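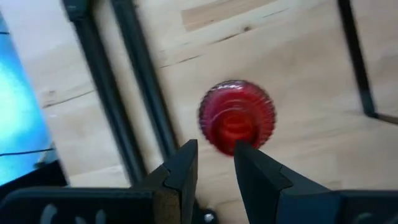
*Handgelenkkamera am Zweifingergreifer, Objekt unmittelbar vor den Fingern*

# Häufige Fragen zum Greifervergleich Bivis

Stand: 3. Juli 2022

**Welche Greifer werden verglichen?**
Gegenstand der Erprobung sind die Zweifingergreifer Bomov 30 und Wikden. Beide werden am selben Arm und mit derselben Steuerung betrieben.

**Warum wird mit Glas gearbeitet?**
Glas ist glatt, bricht leicht und erschwert durch Spiegelungen die Objekterkennung. Geriffelte und facettierte Oberflächen sind daher ausdrücklich vorgesehen.
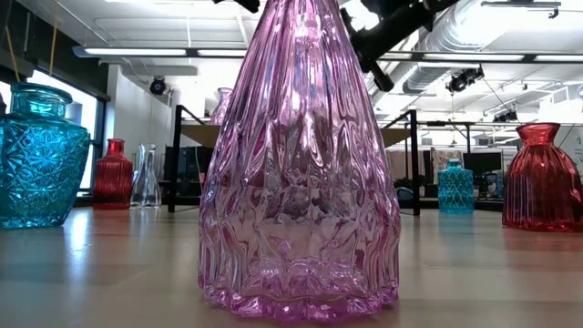 *Feste Kamera: Greifer oberhalb der rosafarbenen Vase*

**Wie viele Versuche liegen vor?**
Bislang wurden 1.962 Greifversuche erfasst, davon 883 mit Glasobjekten.

**Genügt eine einzelne Kamera?**
Nein. Die Handgelenkkamera dient der Feinausrichtung, die feste Kamera der Beurteilung des Griffs - beide Aufzeichnungen sind einzureichen.
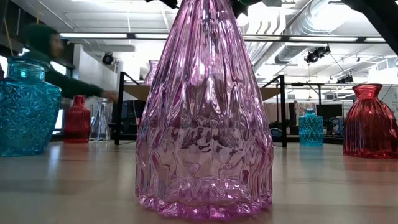 *Griff am schmalen oberen Ende der Vase*

**Können eigene Objekte angemeldet werden?**
Ja, bis zu einem Gewicht von 300 Gramm. Anträge nimmt die Prüfstelle Oyelaran bis Dezember entgegen.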